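2026年6月17日
文／Signe Hovland

本网站使用 Cookie 以改善您的阅读体验。继续浏览即表示您同意我们的隐私政策。［接受］［设置］

把抽屉教给机器人的人

去Grutgate社团之前，我以为教机器人做家务是一件写代码的事。满屏幕的字符，有人敲下回车，机械臂动一动，大家鼓掌。结果我在那里待了一整个下午，看见敲代码的时间少得可怜，大部分时间里，一群学生在很认真地开抽屉，关抽屉，再开抽屉。

我看得入了迷，差点错过回家的车。

Grutgate是一个学生项目，成员十一人，专业从机械到教育学都有，还有一位学园艺的。他们给自己定的题目叫“一间房间的整理”：在今年十二月的Pitlow学生赛上，让一套双臂系统走进一个没见过的房间，打开抽屉，把桌面上的小东西放进去，再把抽屉推回原位。听起来像妈妈在周末早上布置的任务，做起来能让一屋子聪明人愁上好几个月。

“比赛规则只有两页纸，”社长Oda Bråten告诉我，“我们第一次读完，觉得两个星期就能做好。”她说到这里自己先笑了，旁边的人也跟着笑，笑得很有内容。

他们走的路子是示范学习。人拿着手持夹爪，把动作做一遍，传感器把手的轨迹、夹爪的开合、眼前的画面都记下来，模型再从这些记录里学。要紧的是，人手里的夹爪和将来装在机械臂上的夹爪得是同一种手，这样人做得到的动作，机器才有可能学得像。所以在这个社团里，新人入门的第一课不碰电脑，先学会忘掉自己的十根手指。

这比想象中难得多！我试了一下。拿起夹爪的头五分钟，我连一支笔都夹不稳，总想伸出食指去扶。Eilif Lindholm在旁边看着，很有耐心地说：“您想象自己是一只螃蟹。”他是社里负责示范流程的人，大二，讲话慢吞吞的，手却稳得出奇。螃蟹这个比喻居然管用，第六次，我终于把笔夹起来了，举在半空舍不得放下，好像钓到一条大鱼。

练习的地方是一间开放式的大办公区，这边摆着白色的柜台和置物架，那边还有人坐在桌前做自己的事。社员们早就习惯了在别人的工作声里练习，说话会自然地压低一点，走路会绕开地上的线。Oda说她很喜欢这样，安静得像实验室的地方她反而不自在，“家里本来就不是安静的，家里总有人走来走去。”

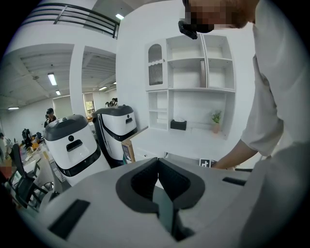

柜台旁的练习时间，后方并排停着两台白色服务机器人。

我问他们，为什么偏偏选抽屉。桌上的杯子、椅背上的衣服，不都能整理吗？

这个问题一下子打开了话匣子。负责硬件的Hậu Khúc几乎是抢着回答的。他说抽屉是一件特别诚实的家具：拉歪一点，它就卡住；力气大一点，整张桌子跟着跑；拉得不够开，东西放不进去；拉得太开，里面的东西往前一冲，全乱了。人开抽屉的时候，手腕一直在悄悄修正方向，修正得太自然，自己完全没有察觉。要把这种没有察觉的东西教给机器，首先得有人重新察觉它。

“我现在去朋友家，会忍不住研究人家的抽屉。”他说，“滑轨顺不顺，把手是什么形状。我女朋友已经不太愿意带我出门了。”

他们给一次完整的示范起了个名字，叫“一趟”。一趟从双手进入画面开始，到手离开桌面结束，中间要是犹豫了、碰掉了东西、或者有人打了个喷嚏，这一趟就得标注出来。标注归标注，并不一定丢掉。Eilif坚持要留一部分不完美的示范，他认为机器也得见识一下手滑之后怎么补救。社里为此吵过一架，吵得很凶，吵到有人把白板笔的笔帽捏裂了。最后的办法是单独建一个文件夹，名字就叫“手滑”。到我去的那天，文件夹里已经有33趟。

正式的示范，他们的目标是一千趟，已经完成了300趟。墙上没有进度条，也没有打卡表，数字记在一本横格练习本里，每次结束由最后收拾东西的人写上去。我翻了翻那本子，数字旁边常有别的内容，有人画了一只打哈欠的猫，有人写“今天滑轨心情不好”，还有一页只有一句：“左手终于听话了。”

左手是个大话题。多数人惯用右手，示范时右手忙着干活，左手就僵在一边，不知道该做什么。可双臂系统学的是两只手，左手无所事事地乱晃，机器也会老老实实地学着乱晃。为了这件事，社团专门请来了Gunvor Söderlund。她退休前教了一辈子手工课，编织、木工、缝纫都教，对机器人一窍不通，对手却懂得太多了。

她的办法简单得让一群工科生目瞪口呆。头一个小时，她不许任何人碰夹爪，让大家两人一组，用两只手给对方系围裙。系完了再说一遍：刚才左手在做什么？什么时候开始动的？什么时候在等？“等也是一种动作，”她说，“等要有等的样子。”

这句话后来被写进了社里的示范守则，第一条。

我看过几位社员示范，立刻能分辨出谁上过她的课。上过课的人，左手的夹爪会停在身前一个很安稳的位置，不垂下去，也不抢戏，像乐队里没轮到自己演奏的那位乐手，乐器还好好地端着。右手则往前伸，夹着细细的一根，稳稳地对着拉开的抽屉过去。
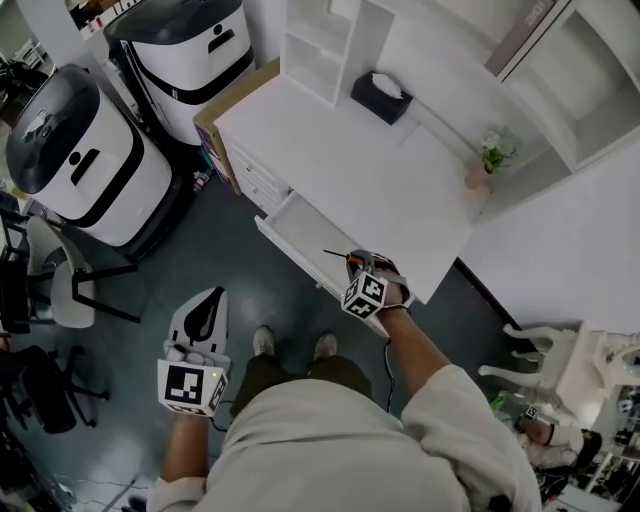

双手各持一只夹爪，右手那只夹着细杆，抽屉已拉开。

示范的时候还有一件有意思的事：做示范的人要管住自己的眼睛。视角跟着头走，人往哪里看，画面就到哪里。刚入社的人总爱一边做一边抬头看同伴，想确认自己做得对不对，录下来的东西就一会儿是抽屉，一会儿是别人的脸。Eilif教新人的口诀是“眼先到，手后到，手没走，眼别跑”。他念的时候面无表情，新人们却当成绕口令来比赛，比着比着就记住了。

夹爪上那些黑白方块的标记，也是他们天天要打交道的伙伴。标记帮系统弄清夹爪在空间里的位置和朝向，镜头看得见它，轨迹才算得准。所以社员之间有一句奇怪的客套话，见面先问：“你的方块还好吗？”意思是有没有脏、有没有翘边、有没有被袖子挡住。Hậu Khúc随身带一小块绒布，专门擦方块，擦得比擦自己的眼镜勤快。

零件方面，社团得到了Rønning的一点帮助，那是一家做小型传动件的本地作坊，老板允许学生在下班以后用车间的台钻。作为交换，学生们要负责打扫铁屑。Hậu Khúc说他在那里学到的东西比任何一门课都多，尤其是学会了听声音：螺丝拧到位的声音、轴承缺油的声音，还有老师傅在背后叹气的声音。

说说失败吧，他们很乐意谈这个，谈得眉飞色舞。春天的时候，他们带着第一版模型去Dellgate参加了一次校际交流。演示开始，机械臂优雅地伸向抽屉，优雅地握住把手，然后优雅地往左边拉。抽屉当然是朝前开的。全场安静了几秒，接着爆发出一阵大笑，连评议的老师都笑弯了腰。

问题出在练习时桌子一直摆在同一个角度，模型记住的是“往那个方向拉”，并没有学会看抽屉朝哪边。回来以后，他们开始频繁地改变站位和角度，桌面上的小物件也时常换位置，有时多放一样，有时少放一样。Oda说那次丢脸丢得非常值得，回程的车上大家已经在列修改清单了，列满了两张车票的背面。

车票现在夹在那本练习本里。我看到上面有一行字被圈了三圈：换房间！

换房间是夏天的重头戏。社员们打算轮流借用亲戚朋友家的书房和厨房，每处待上一两个下午，把各种脾气的抽屉都会一会。Gunvor Söderlund第一个报了名，她家有一只祖母留下的五斗柜，最下面一格要先往上提一提、再往右偏一偏才打得开，家里的孩子都是长到一定年纪才获得“开柜资格”的。Hậu Khúc听完，眼睛都亮了，当场问能不能下星期就去。

我问Oda，对十二月的比赛有多大把握。她想了很久，说开关抽屉这一段心里有底，放东西这一段看运气，最让她睡不着的是“没见过的房间”那几个字。接着她话头一转，又说起学园艺的那位同学提的建议：应该在练习里多放几盆植物，家家户户都有植物，叶子会晃，还会挡镜头。她觉得这主意好极了，正在发愁每盆都得有人浇水。

那天傍晚我准备告辞，Eilif又在带一位新社员练习。新社员的夹爪离笔还有一小截，停住了，眼睛却没有跑开。屋里谁也没催。Eilif轻轻说：“不急，等也是一种动作。”

笔夹起来了，放进抽屉，抽屉推了回去，还差一条缝。

“再来一趟？”新社员问。

Eilif已经伸手去把抽屉拉开了。

订阅本刊电子通讯，每月一封，新文章直接送到您的邮箱。您可随时退订。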